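**Notes, Cornwood talk (12 min, dont run over)**

- Skip the bio. Say thanks to Henrike Strobel, she did the data cleanup
- Question: do you need the robot at all while collecting demos? We say mostly no
- Method: people do the task with hand-held grippers, policy trains on that, robot only comes in at test time
- Nearly 4000 demos recorded, 1221 kept after filtering. SAY WHY: bad tracking, dropped cloth, people stopping halfway
- Filter is the real result. Same policy, unfiltered set = clearly worse on folding. Slow down here
- Lutz will ask about gripper width. Answer: same jaws on both sides, so no retargeting
- Cloth is the hard case. Crumpled start, no fixed pose, edges hide under each other
- 2 failure types: grabs both layers, or lets go to early. Play the Jollo clip if the sound works, if not just talk
- Don't promise code. Volker is still sorting the license
- Last slide stays up during questions, leave it on 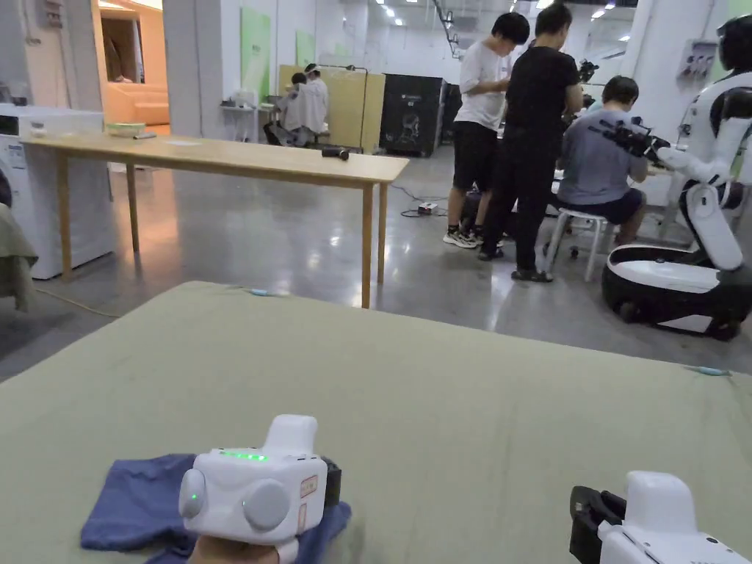
- If time left: the plan for December, longer tasks, same filter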